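Kallton 3471 long carton, pack of 14
Rating: 4 out of 5

Quick one, I have a pile of orders going out Tuesday and should be packing, not typing. But I looked for a decent review of these before I bought and found two lines and a shipping complaint, so.

Plain tan corrugated, long and narrow, opens along the top and at the ends. I send out curtain rods, rolled fabric, the odd set of dowels. Long thin stuff that hates normal boxes. 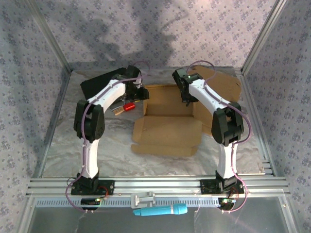
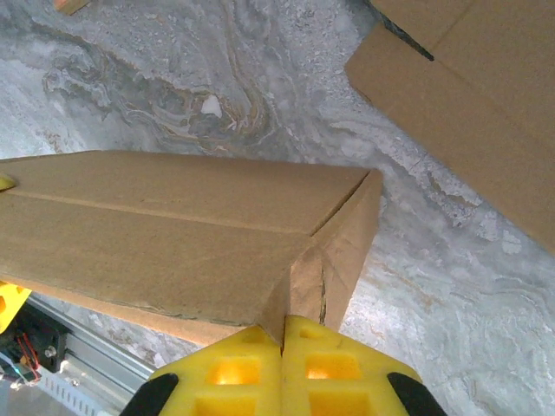
Same marbled surface in both, long box in the second.

What you get

14 cartons, flat, strapped together. No instructions, no tape, no labels. Mine came with one corner of the bundle banged up, which cost me a bit of crush on the outside carton, the rest fine. The strap is tight. Cut it away from yourself, it jumps.

No printing on the ones I got. I like that. The Drillitik cartons I had before have their logo down one whole side and I was forever sticking the address label over half of it and getting a weird edge.

Folding them up

Easy once you've ruined one. The long flaps meet down the middle of the top and that seam runs the whole length, so you want the box square before you commit any tape to it. I taped my first one slightly twisted and it stayed twisted. Went to a customer like that. She didn't say anything but I'm sure she noticed.

What works for me: stand it on its long side, push the creases in with your palm, go end to end, then lay it down and close the top. Don't start in the middle. If you start in the middle the ends splay and you chase them.

Creases are scored well on the long edges. Less well on the end flaps, and that's where the star went.

The ends

OK so the ends. The flaps are short for the width and they don't want to sit flat. They go in at an angle and you get a kind of point, a creased corner, and if you press on it the board dents before the flap moves. I've tried folding them backwards first to break the crease, that helps. Tried a ruler along the score, helps more. Tried doing it fast and hoping, does not help.

Once it's taped it's fine. Just never looks as crisp as the rest of the box. And if something heavy slides down inside (rods!!) it's the end that takes the hit, so put padding there. I wad up kraft paper, a good fist of it each end. Would pay a little more for longer flaps. Kallton if you're reading.

Tape

Not the box's fault but it matters. The cheap clear stuff I had in the drawer lifted off the long seam overnight. Switched to Plusarel paper tape, the wide one, and no more lifting. One strip down the seam, one across each end, then one more over each end going the other way. That's a lot of tape on a long box. Budget for it, I went through a roll far quicker than I thought I would.

If you pack in a cold garage like I do in winter, bring the tape indoors first. Sticks better.

Strength

Good along the length. I put a heavy rod set in one, taped it, leaned it against the wall for a week with another on top and it held its shape. Middle sags a tiny bit if you pick it up by the ends with something floppy in it, like a fabric roll with no core. With a core, nothing.

Edges scuff. Slide it across a table a few times and the bottom edge goes darker and fuzzy. Only cosmetic but if you sell gift stuff you'd care. I don't much.

One came back to me as a return, so it had done the trip out and back. Seam was fine. One end was mush. See above re ends.

Storing them

Flat they take no room, they live behind the door. Made up is another story. Made up they're in the way of everything, always sticking off the edge of something, I've knocked one off the bench with my hip more times than I want to say. I make up what I need that morning and no more. Tried making up the whole pack on a quiet day in April to get ahead and regreted it by lunch.

Worktop, because somebody will ask

I get asked about the marble pattern every time I post. My packing table at home has an Abeysekara cover on it, gray and white swirly. Smooth, so long boxes turn easily when you're taping round and round, and the swirls hide the pencil marks. Only gripe is a clear offcut of tape vanishes on it. I have found tape on my sleeve, my elbow and once the cat. If you pack a lot, get a smooth surface whatever the pattern. My old bench was rough and it chewed up every bottom edge.

Price

Came to $19 for the pack with the code, which I think has gone now. Check before you order, the price moves around and the shipping is what gets you since it's an oversize bundle. Drillitik was cheaper per box but thinner, and I was doubling up the board on anything with weight in it so I wasn't saving a thing.

If there's a packing store near you that sells long cartons singly and you only need a couple, do that. A whole pack is a lot of long cardboard to own.

Who it suits

Small sellers with long light-ish things. Rods, rolled prints with a core, fabric, trim, garden canes maybe. Anyone moving house with lamps and curtain poles, yes, these would be great for that, you could fit a few poles in each with a towel round them.

Not for glass. Not for anything that puts all its weight on one end. And not if you need it to look beautiful on arrival, unless you're more patient with end flaps than I am.

Few odds and ends

The board takes marker well, no bleeding. Labels stick flat on the long sides, but keep them off the top seam or they wrinkle.

Cuts down nicely. I've shortened a couple with a box knife, scored a new fold with the back of the blade, and the new ends came out neater than the factory ones, which is a bit annoying.

No funny smell. The Drillitik ones had a smell.

Would I reorder: yes, already did, second pack is on its way. Would like it to come without the banged corner this time. If teh flaps are any different in the new batch I'll come back and edit this.

Right, packing.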